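Vasseur Foam Clay Starter Kit review
Posted 22 Sep 2018 by Margareta Lungu
Filed under: Costume materials, Props

I make costumes for the autumn walk-through at the old ropeworks in Ulbridge, mostly masks and shoulder pieces, and I had never used foam clay before this year. I always cut everything from EVA sheet and filled the seams with caulk. The Vasseur kit was on the shelf at the craft store in Sudport, so I bought one in February and have now used it on two full builds.

The kit has 4 tubs of clay (two white, one gray, one black), a set of plastic shaping tools, a small roller and a folded instruction sheet. The sheet is short and the drying times on it are too optimistic. It says overnight. My first pair of horns took almost three days before the middle stopped feeling soft, and they were not especially thick. I now build anything thicker than a thumb over a core of crumpled foil and tape.

Working time is good. I got roughly 6 minutes before a skin started to form, and a damp fingertip brings the surface back for a while after that. It takes texture well. I pressed a piece of orange peel into the brow of a gargoyle mask and the pores stayed sharp once it was dry. Fine lines cut with a knife tend to close up a little, so cut them deeper than you want them.
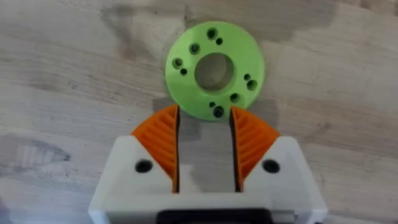
Shrinkage is my main complaint. The white clay shrank enough to pull away from the foam along one cheek, and I had to go back and fill the gap. The gray and black tubs were better, or I was more careful by then. Contact cement under the first layer fixed it on the second build.

Sanding works if the piece is fully dry. Start with medium paper and go lightly. A rotary tool on low speed is faster but it grabs, and it chewed a corner off one of my horns. Seal before painting. I used three coats of Porix flexible primer and had no cracking at all on the mask, even around the jaw where it bends every time the actor talks. On the shoulder pieces I tried plain white glue to save money and got hairline cracks after the second fitting.

The tools are the weak part of the kit. The roller is fine. The shaping tools have a mold seam down each side that leaves a line in the clay, and one of them snapped when I used it to pry open a lid. Buy a cheap set of silicone ones — you will want them anyway.

Finished pieces are very light. Both horns together weigh less than the headband they are mounted on, and the actor wore them through a long rehearsal with no complaints.

Would I buy it again? The clay, yes, in the larger single tubs. The kit makes sense if you want to try all the colors once. Keep the lids tight and put a wet paper towel inside, or the last third of each tub will go crumbly like mine did.

Rating: 4 out of 5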